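Budget for a two arm packing cell — what am I forgetting?

Last updated: July
2 min read

Small returns shop, we repack computer accessories. Boss wants numbers for a two arm cell by end of month. Arms are quoted and fine. Its everything else I cant pin down — grippers, table, cables, spares. I have 2,659 left after the arms. Enough? Also is it worth paying for fingers over a plain two-jaw?

Marnie_Phillips

Depends what you pack. Mugs no, cords yes. Coiled cable is the worst thing we handle and plain jaws kept grabbing half the loop. Whatever you get, price one spare finger set PER ARM up front. Ours took 14 weeks to come from Pullach and the cell just sat.

benchrat

no. not enough. double it

Idris Harries

Ran the same sums at Muston last year. Extras came to 3,014 and that was with a table we already had. What I'd put on the list:

- cable clips and sleeving, more than you think
- cloth for the table top, get a second one, they scuff
- mouse and box samples to test on — ask Grelero for a trial before you sign anything
- training, about 2 days

Box lids need planning too. Lid standing up at the back eats reach, so measure with the box open. We didnt.
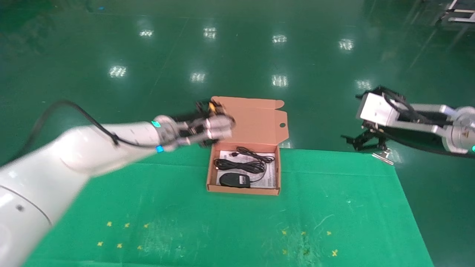 Two arms at an open mouse box, cable coiled on top of the printed sheet.

Go for the fingers if its mostly corded stuff. Can send my spreadsheet if you want it, bit of a mess.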